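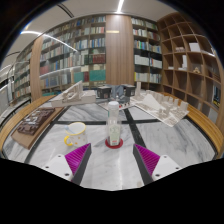
What is changing at the Vukwood reading rooms?

Beginning in August, several routine tasks in the library and the adjoining model collection will be carried out in part by automated equipment. These tasks are the clearing and resetting of reading tables, the return of books to sorting shelves, and the overnight inventory check. Reference service, instruction and the handling of collection items remain the work of staff. The program is known internally as Hoketti and is managed by the Office of Library Operations.

Will any positions be eliminated?

No position will be eliminated as a result of the program during its first two years. This commitment is set out in a written agreement between the library and its employees. Positions that become vacant through retirement or resignation will be reviewed one at a time, and staff in the affected unit will be consulted before a decision is made to fill, change or close the position.

How will my daily duties change?

The answer depends on your unit. Table attendants will spend less time collecting cups, bottles and loose items at closing, and more time assisting readers and preparing rooms for classes. Shelving staff will continue to place books in final order, as the equipment sorts only to the level of the section. Supervisors will receive a short exception report at 7 a.m. listing any item the system could not identify or declined to move.

Your supervisor will meet with you individually before your duties change. If this meeting has not taken place, please contact Humaira Khokhar in Staff Relations.

Who decides what the equipment may touch?

The list of permitted items is kept by Agustina Yáñez, Head of Collections Care. Drinking vessels, coasters, pencils and library books in good condition are on the list. Architectural models, relief maps, rare books, unbound drawings and personal electronic devices are not, and the equipment is required to stop and report when one of these is within its working area. Any employee may propose an addition or removal by using the form on the staff intranet.

Please do not move a model in order to let the equipment finish a table. Leave the table as it is - it will be reset by hand in the morning.

What training is required?

All public service staff complete a course of two sessions, held during paid hours. The first covers safe distances, the stop control and reporting. The second is practical and takes place in the reading rooms before opening. Of the 188 employees in the affected units, 50 completed the course during the pilot and do not need to repeat it. Staff who wish to become floor leads may apply for further instruction from Ville Kemppainen, who coordinates training for the program. Floor leads receive a pay supplement for each month of service in that role.

May I decline to work alongside the equipment?

Employees may request reassignment to a comparable duty without giving a reason. Requests are answered within 19 calendar days. A request does not affect evaluation, scheduling or eligibility for promotion. Where comparable duty cannot be found in the same building, Staff Relations will discuss other arrangements with the employee.

Is the equipment used to monitor staff?

The cameras on the equipment are used to locate objects and to avoid people. Recordings are held for the period stated in the equipment notice posted in each staff room and are then deleted. They may not be used for attendance, evaluation or discipline. Access is limited to the systems team under Tae-yang Myung, and each instance of access is logged. The log is open to employee representatives on request.

What should I do if something is damaged?

Press the stop control, leave the item where it is, and call the Operations desk. Complete the incident form before the end of your shift. Employees are not held financially responsible for damage caused by the equipment. Claims by readers for personal property are paid by the library up to a limit of 3000 dollars - larger claims are referred to the insurer.

Who supplies and maintains the system?

The system is supplied under contract by Brimoteo. Minor faults are handled by our own systems team, and staff should not attempt repairs.

Where can I send a question that is not answered on this page?

Questions may be sent to Na-rae Joo in the Office of Library Operations or left in the box outside the Bae Room. Answers of general interest will be added to this page.

Home | Staff Services | Hoketti Program | Training | Forms | Contact

Vukwood Library, Office of Library Operations. All rights reserved. Contact us | Back to top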